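Logging ADS-B from the spare room, part four

The receiver has been running since February and the numbers have finally stopped moving around enough to be worth writing down. For anyone who skipped the earlier posts: I live under one of the departure tracks out of a mid-sized regional airport, and I log every aircraft transponder message the antenna can pick up on 1090 MHz. The decoder writes to a small computer behind the bookcase, and a script called Vanon (mine, badly commented) turns the raw messages into one line per flight.

Last month the log closed at 3586 flights. Of those, 861 were departures that passed close enough to the house to be called overflights, using my own definition: inside two nautical miles horizontally and below 10,000 feet. The rest were cruise traffic, arrivals from the far side, and a lot of training circuits from the flying club.

The antenna has not changed. It is a quarter-wave ground plane cut for 1090 and mounted on the gable, with a short run of coax into a filtered preamp. I did replace the connector at the outdoor end. The old one had let water in, and range to the northeast had been dropping slowly for weeks before I noticed it. I should have caught that earlier. The polar range plot showed it clearly, but I was only looking at total message count, and total message count follows the airline schedule more than it follows the antenna.

After the connector swap, maximum range to the northeast went back up by 19 nautical miles. The other sectors stayed where they were. South is still poor and will remain poor, as there is a hill there.

The main thing I wanted to check this time was climb performance of the turboprops against the jets at a fixed point. I picked a waypoint a little beyond the reservoir, which nearly every northbound departure crosses, and pulled the barometric altitude from each flight as it went past. Barometric altitude in the message is referenced to standard pressure, so it has to be corrected for the local setting before it means anything close to the ground. I take the setting from the airport weather report nearest in time.
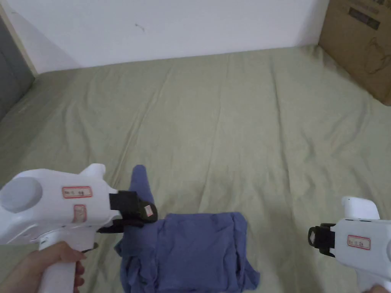
Vasanthi Devadiga wrote in after part three to say that the correction was being applied with the wrong sign on low-pressure days, and that my turboprops could not possibly be crossing the reservoir that high at full passenger load. She suggested comparing the barometric figure with the geometric one from the same aircraft, as most newer transponders send the difference between the two in the velocity message.

She was right about the sign. On a day with the pressure well below standard, the error is doubled, and over a whole month it spread the altitudes so widely that the two groups overlapped. With the sign fixed, they separate. The median jet crosses the waypoint over 3000 feet higher than the median turboprop, and the spread inside each group is much tighter than I had before.

The geometric comparison is more awkward. The difference field comes in steps of 25 feet, and the satellite height is referenced to the ellipsoid on most aircraft, so a local geoid offset has to go in as well. Two of the older turboprops do not send the field at all. I left them in the barometric set and dropped them from the geometric one.

A few notes on software, since people ask. I tried Grelura for the plotting and went back to my own scripts. It draws a nice track but it fills gaps by interpolation without marking them, and in a climb study that is a real problem. Sidard is better about this and will export position and altitude with the original timestamps. Its filter for duplicate addresses is too aggressive, though. It merged two separate legs flown by the same airframe on the same evening, and I had a flight that appeared to sit on the ground for 50 minutes in the middle of its climb. Turning the merge window down to ten minutes fixed it.

The Chambi enclosure on the preamp is holding up. No condensation inside when I opened it - the drain hole is at the bottom this time.

The corrected tables replace the ones in part three, which I have struck through and left in place. Next job is noise. I have a sound level meter on loan and want to line its clock up with the receiver to better than a second before I collect anything.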